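**Recording bottle pickups: bench tips**

- Lay the bottles on their sides, caps all one way. Change the spacing every 3 takes.
- Tape goes down flat. Redo it when the strips start to lift.
- Start each take with both hands open.
- Keep the fumbled grasps, but tag them. Sunar needs 200 clean takes per layout before a training run.
- Wipe the labels at lunch. 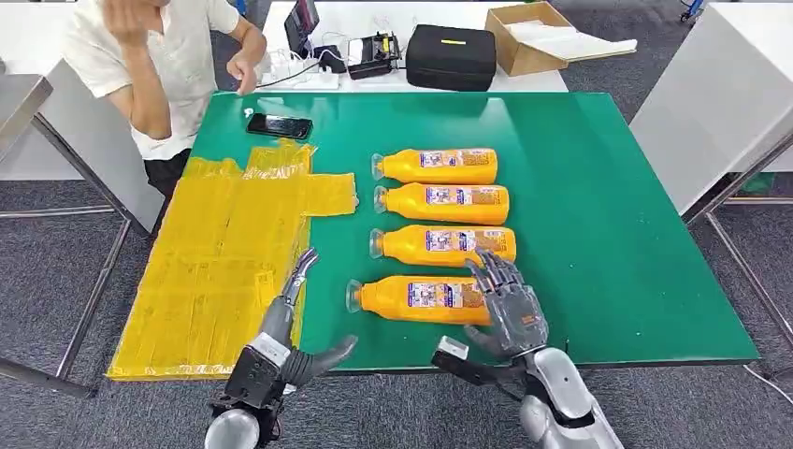
Batlow adds that 2 layouts a day is plenty, and that tagging goes faster right after each take.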